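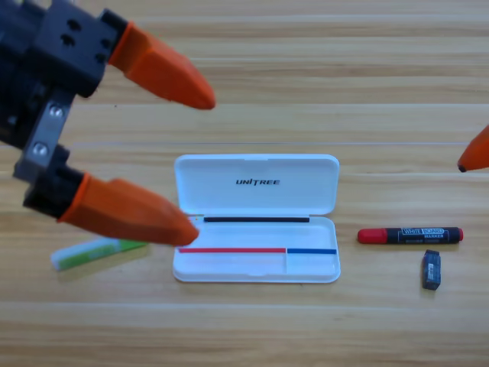
Mesa de pinho com marcas de tinta de caneta, lixo ou passo cera?

Zulmira Cardoso
28 de fevereiro de 2026

Comprei uma mesa de pinho usada para as minhas filhas fazerem os trabalhos da escola. Paguei 65 euros. O tampo tem riscos de esferográfica azul e uma mancha de marcador permanente perto de um canto. Já passei álcool com um pano e a mancha ficou mais clara, mas não saiu. O vendedor disse que o acabamento era cera, só que não tem a certeza. Tenho em casa uma lata de cera Rizzi incolor e lixa de grão 120 e 180. Vale a pena lixar tudo ou posso tratar só a zona manchada? Preciso da mesa pronta em março.

Hideaki Kinoshita
Primeiro veja que acabamento tem. Ponha umas gotas de água por baixo do tampo, numa parte que tenha o mesmo acabamento, e espere dez minutos. Se a madeira escurecer, é cera gasta ou madeira nua. Se a água ficar em gota, pode ser verniz e aí a cera não pega.
Sendo cera, retire-a com aguarrás e um pano de algodão, com a janela aberta. Depois lixe o tampo inteiro com 120, sempre no sentido do veio, e acabe com 180. Lixar só a mancha deixa uma cova e uma diferença de cor, o pinho velho é mais amarelo do que o pinho acabado de lixar. A esferográfica sai quase toda, mas os sulcos da ponta da caneta ficam. Limpe bem o pó, aplique 4 demãos finas de cera e puxe o brilho entre elas.

Nouhaila Benjelloun
Eu punha uma base de secretária por cima e pronto. Com crianças volta a ficar riscada.

Hema Kurup
Concordo com o Hideaki em lixar tudo, mas não usava cera numa mesa de trabalhos. Qualquer copo molhado deixa marca. Na minha usei o verniz de água mate da Turora, duas demãos com lixa 240 no meio. Se já tiver havido cera, tem de a tirar toda antes, senão o verniz levanta.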